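Home | News | Members | Training | Events | Contact

NOTES FROM THE HELPDESK END
The quiet art of handing over a building

I have been in facilities for a long time now, and if you asked me what part of the job gets the least attention, I'd say handover. I don't mean the ribbon and the cupcakes. I mean the week after, when the contractor's people have gone off to the next site and you're standing in a plant room with a ring of keys, wondering which one opens the door you came in by (it was propped open with a paint can, so you never needed one).

We took on the Stolham offices in May. Three floors, a cafe, a small gym that the lease calls a "wellness area," and a loading dock that was clearly drawn by someone who has never met a truck. I'd done handovers before and I thought I was ready. I had my checklist! I had my colored tabs!

What I got was a box. A nice box, to be fair. Inside were the operating manuals for every piece of equipment in the building, in the order they had been printed, and a memory stick holding an asset register with 1759 lines in it. I sat down with a coffee and started to read, and by line 40 I'd found the same air handler listed under two different names. By lunch I'd found a boiler we don't have. It belongs to a building in Calasden, as far as I can tell, and I hope they're looking after it.

So we did what you do, and walked it. Two of us, every floor, every closet, every ceiling tile we could safely lift, with the register on a tablet and a pack of stickers. It took most of three weeks around everything else. When we were done the true number was 743 assets that anybody would ever need to service, repair or replace. The rest were duplicates, door handles, or things like "bracket, misc." I'm sure the bracket is lovely but I'm not putting it on a maintenance plan.
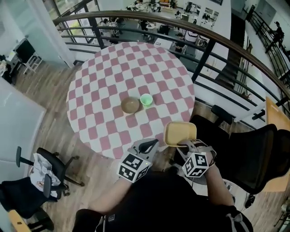
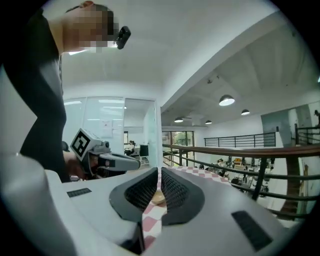
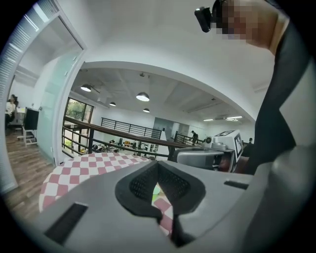 Issue 14, page 6

Now, the part I really wanted to write about is what that walk did for us, because I went in grumbling and came out a convert. You learn a building with your feet. On the second day we noticed that the fire dampers on the top floor had no access hatches, so no one could have inspected them without cutting a hole. That was a defect, it was inside the defects period, and the contractor came back and put it right. If we'd trusted the memory stick we would have found out at the first annual inspection, with our own money on the table.

We also met the tenants, which I hadn't planned on. Walk around somebody's office with a ladder and they will tell you things. The meeting room that goes cold at 3 p.m. The tap that bangs. The light that comes on at night and shines straight across the street into someone's apartment (sorry, neighbors, it's on a timer now). None of it had reached the helpdesk, because they didn't know there was a helpdesk. The number was in the welcome pack, and the welcome pack was in the box with my manuals.

The other thing I'd pass along is about the software. We use Figueroa for our work orders and it's perfectly good, but like any system it believes whatever you feed it. The first plan was to load the whole register on day one so we could say we were live. I'm so glad we waited. At our last site, Jarkberg, we loaded first and cleaned up later, and "later" lasted almost 400 days. Engineers were getting jobs for pumps that didn't exist, closing them as "not found," and the system kept cheerfully raising them again the next month. The monthly report looked terrible and the building was fine. Try explaining that to a client.

If you have one coming up, my advice is pretty short. Ask for the asset register while the building still has scaffolding on it, even if it's a mess, and send back your questions in writing. Get the naming rules agreed before anyone types a line. Ask for your engineers to be at the commissioning tests, standing next to the person pressing the buttons, and let them press a few. And put some hours in the budget for the walk. I asked for them this time and got about half, and the other half came out of evenings, and I won't be doing that again.

Also, label the keys. We had 112 of them and the tags said things like "riser" and "other riser." I spent a whole afternoon going door to door like a man trying to get back into his own hotel room.

We've got our next one in the fall, a smaller place, and I've already been to two of the site meetings. They weren't quite sure why I was there. I brought donuts and asked about damper access, and I've been invited to the third.

If anyone has a decent handover template they're willing to share, send it in and I'll gather them up for the next issue. Mine runs to eleven pages and I'd love it to be four.

COMMENTS (4)

dockside_fm
The phantom boiler made me spit out my tea. We had a whole elevator on ours. Two-story building, no elevator.

Plantroom Pat
Agree on the walk, but I'd do it with the contractor's person along, if you can get them. Half our arguments were settled on the spot because we were both looking at the same valve.

hvac_and_sons
How did you number the stickers? We went with floor-room-item and regretted it when the tenant moved all the walls.

Plantroom Pat
@hvac_and_sons plain running numbers, keep the location in the system. Saves re-sticking 1000 things every time somebody wants a bigger meeting room.

Contact the newsletter desk | Copyright, all rights reserved | Back to top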